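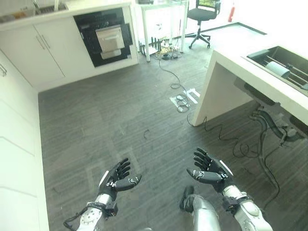

斯托拉伍德开放日见闻:在样板厨房里看人形机器人干活

周日一大早我就出门了,去赶 Branden 在斯托拉伍德(Stolarwood)办的开放日。这是他们八月里唯一一场对外开放,限 800 人,我前一晚刷了半天才抢到上午十点那一档,运气真不错!

先说场地。他们把一间实验室改成了厨房的样子,白色柜子、水槽、嵌入式烤箱,中间还有个白色岛台,乍一看跟朋友家新装修的开放式厨房差不多。不过地上黑线可不少,岛台水槽下面的管子也露在外头,一看就是天天有人在里面折腾的地方。我反倒挺喜欢这样,比展会上擦得锃亮的台子亲切多了。

当天的主角叫 Hemmin,是一台双足人形机器人,银色的小臂,两只黑色的手,手指上带灰白色的边。我站得近,老盯着它的手看。讲解的工程师说,这双手是今年新换的一版,指尖加了触觉,抓杯子的力道可以一点一点往上调。旁边一个小朋友问它会不会剪刀石头布,全场都笑了,工程师说回去就教(我猜他是认真的)。

演示一轮 60 分钟,前半段讲,后半段看。先是在厨房里走位,从岛台这边绕到柜子那边,再去拉柜门把手。第一次没拉住,手滑了一下,它停了几秒,换了个角度又来,这回开了,大家一起鼓掌。后面是把一只杯子从台面拿到水槽边,动作慢,真的慢,我中途还喝完了半瓶水。可是看着看着就会替它紧张,手心都出汗了。

控制软件是合作方 Surnavetti 做的,现场有块屏幕显示它"打算做什么",比如下一步要伸哪只手。我觉得这块屏幕是全场最好懂的东西,可惜摆得偏,后排基本看不到,下回要是能挪到中间就好了。工程师还提了个数:光是开柜门这一个动作,他们到现在已经录了 1,129 次。难怪他讲到柜门的时候语气那么复杂。

提问环节大家最关心的还是什么时候能买。答复是眼下没有销售计划,先把厨房里的活儿练熟,接下来想试洗碗和擦台面。有位阿姨追问能不能炒菜,工程师说火和油暂时不碰。还有人问摔倒了怎么办,他说练习的时候摔过好几回,现在每次开机前都要先检查一遍脚踝和手腕。

从里面出来已经十一点多,门口下一拨人正在排队换胸牌。听工作人员讲,秋天可能再办一场,名额还是 800 个,报名照旧走他们官网。想带孩子去的话尽量选上午,下午那几档据说人更多,站着看一个小时也挺累的,记得穿双舒服的鞋!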